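Search posts
Enter keyword or @name

Gleice Damasceno
27/02/2023

OK so the big baby-stuff clearout has begun and I have opinions. Thread!

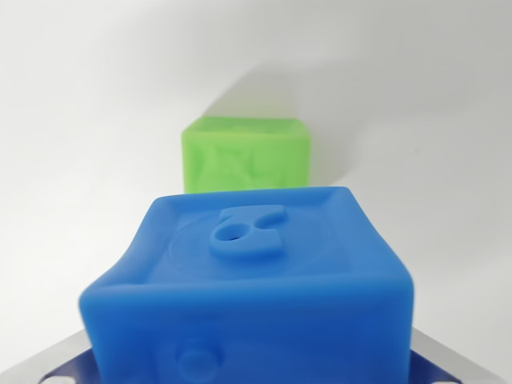 We're moving from the Bulmont apartment to the house in Toledo in April, and the movers charge by weight. First quote was 2620 dollars. I sat down on the stairs when I read that email.

So I'm trying to get rid of 50 boxes' worth of things before they come back to requote. My husband thinks this is a cute goal. He owns four waffle irons (FOUR) so he can hush.

Books first. I thought it would be painful but the library in Dratley takes donations at the side door and the lady there was so nice about my moldy-looking cookbooks that I came home and packed up more!

Clothes were harder. Kept the yellow raincoat, kept the hospital hat, gave my sister nearly everything else. She's due in the spring and she has already texted me 11 questions about zippers vs snaps. Zippers, Carla. Always zippers.

Toys are where I fell apart a little. My son is six and hasn't looked at the baby bin in years, but the second I put a lid on it he loved every single thing in there like family. We settled on one shoebox he gets to fill however he wants.

The Bistetti stroller sold in one evening for 200!! I listed it during dinner and a guy was at the door before I'd loaded the dishwasher. Should have asked for more, I know, I know.

Still to do: garage, the closet with the vacuum, whatever is going on under the guest bed. If you're anywhere near Bulmont and want a waffle iron, message me before he sees this.

Also does anybody know if you can donate half-used paint? The hardware store told me no and then the other guy at the same store told me yes.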